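Dish Racks I Have Known

A gallery, lightly supervised

August was slow at Predlow, so I finally sorted the drying pictures. The folder had grown to 224 items, most of them blurry, and a fair number of them my thumb. What remains is a small tour of the noble moment between the sink and the cupboard, when a plate has nothing to do and stands around doing it.

I have opinions about drying. I was raised in a towel household, where leaving a dish out overnight was discussed in the same tone as leaving the car running. I married into a rack household. We have been very happy, apart from the forks.

A few words on method before the plates. I rate a rack by how it handles the last thing put in it. Any rack looks good with two saucers. Show me where the colander goes and I'll tell you what you paid too much for. I once spent 22 dollars on a folding one that folded mostly while loaded.

The wire rack, and plates in waiting

My favorite kind. Wire is what you buy when you have stopped hoping a rack will improve your life and just want a place for the plates. Three are still lying flat on the table and one, with a teal-green rim, is up on its edge beside the rack. Plates on edge is the only way. Lay them flat and you've made a very shallow pond.
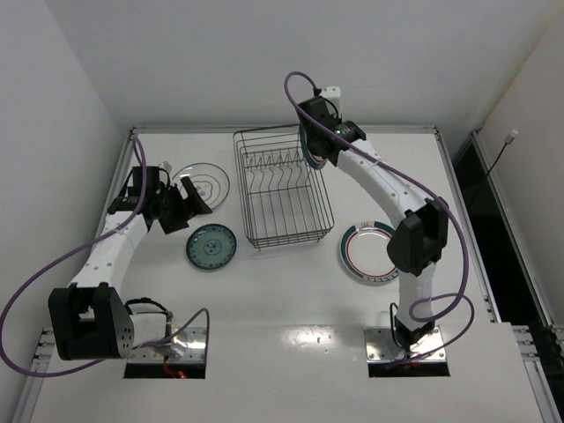 Yi-chun Huang wrote in to say that I have the order all wrong, and that big plates go at the back, small ones at the front, bowls wherever they will sulk least. She also wants it known that glass gets its own end of the rack and that anyone who leans a glass plate on a stoneware one deserves the chip. I have moved my glass plates. I did it grumbling, but they are moved.

She and I still differ on spacing. She likes an empty slot between plates so the air can get in. I like to fill every slot and then be surprised, an hour later, that the middle ones are damp. There are 139 messages between us on this subject and I don't expect we're finished.

Notes from the rest of the folder

The Brukum drainer, which I was lent and gave back, had a tray underneath with a little spout. The spout is meant to point at the sink. I had it pointing at the toaster for most of a week. Handsome thing otherwise.

The Nendetine was the tall one, 3 levels, and it suited people with more cups than cabinets. You could get a whole dinner party on it as long as you remembered to unload from the top. I remembered about half the time, and we now own fewer cups.

The Chung was bamboo and very good-looking in the store. Bamboo asks to be dried after use, so I found myself standing in the kitchen at 11 p.m. drying the thing that dries the things. My mother would have handed me a towel without a word.

If you have a rack you're fond of, send it along, preferably with something awkward in it. Salad spinners are especially welcome. I have never seen one put away gracefully.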